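Vuklow sets checks for covered robot hands

Vuklow has brought in a written code of practice for robot hands that sort mixed packs at its Clondbridge site, after a trial that ended in February.

The code runs to four pages and applies to any arm or hand fitted with a fabric or ribbed cover. Staff must look over the cover and the finger joints at the start of each shift, and again after any stop longer than 42 minutes. Fingertip pads that show wear have to be changed before the arm goes back to work.

"Covers hide things," said Declan Keogh, who led the drafting. "A loose pin can sit under the cloth for a week — so the check has to be done by hand, with the power locked off."

The firm's Hakalby site will follow once its staff have been trained. Of 80 operators there, 39 have finished the course so far.

Hubáček, which services the arms, will keep a copy of each check sheet. Any fault found twice on the same joint will be passed to its engineers by the next working day.
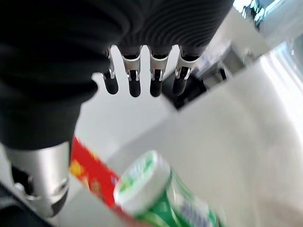 Comments on the code can be handed to shift leads until Wednesday.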